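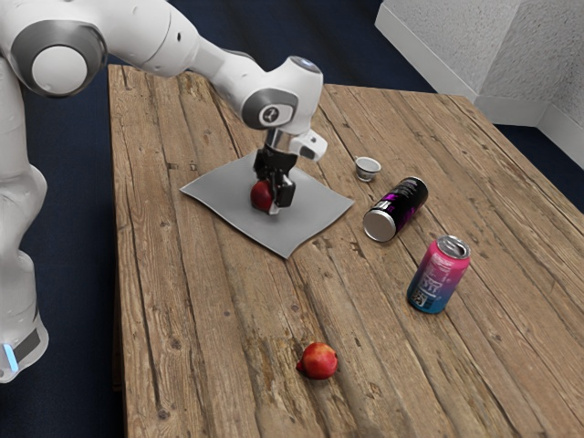 Allbridge cell, simulated. Gripper closed on an apple over the gray cloth.

Allbridge Cell: Setup and Upkeep
Gallery and notes, Tramthorpe simulation group
Posted August 6, 2019

The Allbridge cell is our simulated tabletop cell: one arm, one parallel gripper, one plank table and a small set of loose objects. It runs in the Wukis scene package. Contact parameters come from the Negash physics profile, which is kept in a separate file so that it can be swapped without touching the scene. This page covers how the cell is put together and what gets checked when it stops behaving. Settings apply to scene revision 82 and later.

Base and table
The arm base is fixed to the world origin. The table is placed relative to the base, never the other way around. Older revisions had the arm parented to the table, and every change in table height moved the joint limits with it.

The visible table mesh has gaps and cracks between the boards. None of that geometry is used for contact. The collision surface is a single flat box whose top face sits level with the highest points of the planks. An object that appears to float very slightly over a gap is resting on the box and needs no correction.

Gripper
Visual and collision meshes are separate for both fingers. The collision mesh of each finger is a stack of 3 boxes, with the lowest box covering the fingertip pad. Friction is assigned to that box only. If an object is held by the upper part of the finger it will slip, and the fix is to correct the approach height. Do not raise friction on the other boxes.

The bracket on the side of the gripper has its own collision box. It was left out of the early revisions, and the planner happily drove it through anything standing next to the target. Check that it is enabled after any re-export of the gripper. The exporter drops it without a warning.

Tool center point is set midway between the fingertips. After changing a finger mesh, jog the tool to a known point on the table, rotate the wrist and watch for drift. Any visible drift means the offset is wrong.

Objects
Apples. Both use a convex hull for contact. The two have different surface textures, so do not use one color threshold for both. Rolling resistance is set in the Negash profile. With it at zero, a released apple keeps going until it leaves the table.

Cans. Each is a plain cylinder with a fixed mass. Start poses are stored per can, one upright and one on its side. The can on its side needs rolling resistance as well. Its label artwork has no effect on contact, but it does affect any detector that reads the rendered view, so keep the texture at full resolution.

Cup. Built from a ring of thin wall segments and a floor disk. A convex hull closes the opening and must not be used. If small items bounce off the top of the cup, the hull has been switched back on by an import.

Cloth. Treated as a thin rigid sheet. It does not fold or drag. Its rotation on the table is stored in the scene file as an angle about the vertical axis, and the place target is computed from its center, so a change in rotation alone does not move the target.

Solver settings
The physics step runs at 2000 steps per second. At lower rates a held apple works its way out of the grip during fast wrist moves. Rendering runs on its own clock, and slowing it down has no effect on contact.

Grip force is commanded as a limit. Once both fingertip pads report contact, the fingers stop closing and hold. If only one pad reports contact, the object is off center and gets pushed sideways until the second pad touches. That is acceptable for apples and not for the upright can.

Faults seen so far
Object jumps on first contact. Start pose overlaps the table box. Raise the object by a small amount and let it settle before the arm moves.
Apple spins in the grip. Torsional friction missing from the fingertip box. Reload the Negash profile.
Fingers open unevenly. Mimic joint has the wrong sign on one side. Usually follows a re-export.
Arm stops short of the cloth. Wrist joint has hit its soft limit. Change the approach angle before editing the limit.
Shadows missing under the gripper. Light was saved with shadow casting off. Cosmetic for motion tests, but it invalidates any image set rendered for detector training.
Blue status light on the base stays dark. Emissive material lost on import. Cosmetic.

Routine checks
After each scene edit: load, let everything settle, confirm that no object has moved from its stored pose.
After each gripper export: bracket collision box, fingertip friction, mimic sign, tool center point.
Before a long run: play back reference run 348 and compare joint logs. It is a single pick and place, apple to cloth, with the other objects left where they are. Differences in the last digits are normal across machines. A difference in final apple position is a fault.

Open items
Deformable cloth is planned for November, together with a second contact profile. The floor carpet and the white wall behind the table have no collision geometry at present. Objects that leave the table fall through and are removed at the next reset.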